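Mesa redonda Tranano
Ref. 2919-14

Mesa de apoio em madeira, tampo redondo, acabamento cor de mel. Destina-se a oficinas, salas de formação e postos de assistência técnica onde se trabalha em equipamentos de bancada com a porta ou o painel abertos. A ausência de cantos permite o acesso por qualquer lado sem rodar o aparelho.

Diâmetro do tampo: 86 cm
Acabamento: verniz acetinado
Montagem: 14 parafusos, chave incluída
Preço: 680 €, IVA incluído 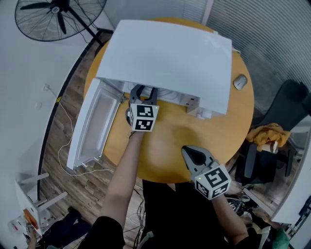
Em aparelhos com porta frontal de rebater, deixar livre a faixa de tampo em frente à abertura. A porta aberta pode ultrapassar o bordo da mesa; nesse caso, não apoiar peso sobre ela nem sobre as dobradiças. Desligar o aparelho da corrente antes de mexer em cablagem ou suportes interiores.

Limpeza com pano húmido e detergente neutro. Não usar solventes nem esfregões abrasivos. Reapertar os parafusos ao fim do primeiro mês de uso.

Produto Mendby. Compatível com o tapete de proteção Hanenar, vendido em separado. Próxima reposição de stock: setembro.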